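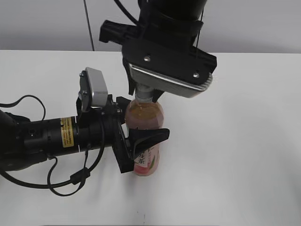 Work package 2 covers the software that lets two arms share one object without a fixture. Since the April report the main effort at Meltville has gone into the Visov planner and the force loop beneath it. The reference task is cap removal from a plastic drink bottle. One arm comes in horizontally from the left and bears on the side of the bottle at mid-height, while the overhead arm closes on the neck from above with the base still on the tabletop. Once both grippers are in contact the two arms form a closed chain, and small errors in the relative calibration appear directly as internal force.

The earlier controller treated each arm as an independent position-controlled device. It has been replaced by a leader–follower scheme. The overhead arm executes the twist, and the side arm runs an admittance loop at 500 Hz with a stiffness limit set per object class. The joint state bus was moved to a separate process, so that logging no longer delays the control thread.
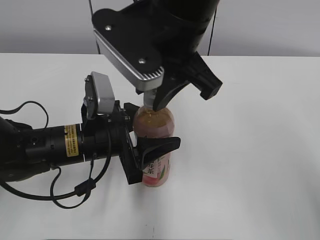
Planning and perception

The planner now searches for both grasps together. A side grasp is rejected if its wrist volume or cable allowance intersects the approach cone of the overhead gripper. Query time on the project workstation is up to 900 ms, against a target of 100 ms. Most of the excess is repeated collision checking of the finger meshes, which are still stored at full resolution. Simplified meshes are in preparation.

Release is handled as its own state. The upper gripper must clear the cap along its approach axis before the side arm is allowed to reduce force.

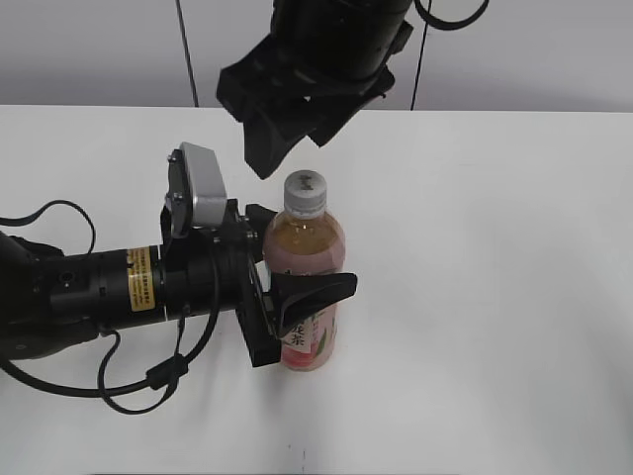

The order of these two events was previously set by fixed timers. It is now set by pose and force thresholds held in the task file, and a change to them no longer requires a rebuild.

Pose estimation for the bottle uses the label as a texture cue and the shoulder outline as a geometric cue. Clear plastic above the label remains a weak point – depth values there are masked out and the neck position is extrapolated from the body axis. A separate detector, trained by Halvorsen, classifies the neck as open or closed and reports the position of a loose cap on the table. It is used as the end-of-task check. 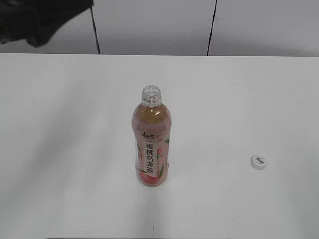
Figure 4. Bottle with open neck; cap on the tabletop to the right.

Deviations and next steps

The integration of the Waleo task editor is behind plan. The editor writes valid task files for single-arm sequences but does not yet express shared-object constraints, and these are still entered by hand. No change to the budget is requested. The next period will cover mesh simplification, the constraint syntax in the editor, and a replay tool for force logs.

Report submitted 5 August 2021

Home | Work packages | Reports | Downloads | Contact
0 comments | 2 shares
© 2021 Visov project, Meltville. Back to top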